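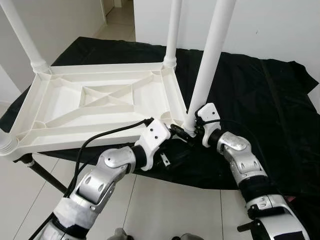 A white plastic table, upside down, with three of its legs in their sockets.

Why Is the Bottom of a Table Full of Ribs?

A rib is a thin wall of plastic that stands on edge. Lay a ruler flat across two books and press: it bends. Stand it on its edge and it hardly bends. Ribs work the same way. Some cross in an X at the center, and others run out toward the corners.

Each corner has a socket with threads. A thread is a ridge that winds around like a spiral slide. When you turn the leg, the ridge pulls it in tight.

Try it: find 3 jars with screw lids and look for the threads.

Nosbridge Kids' Workshop | Contact | Back to top
Shares: 35

Comments (2)

loncombe_mom: We tried the ruler test. It works with a paint stick too.

Usine8: Do bottles have threads?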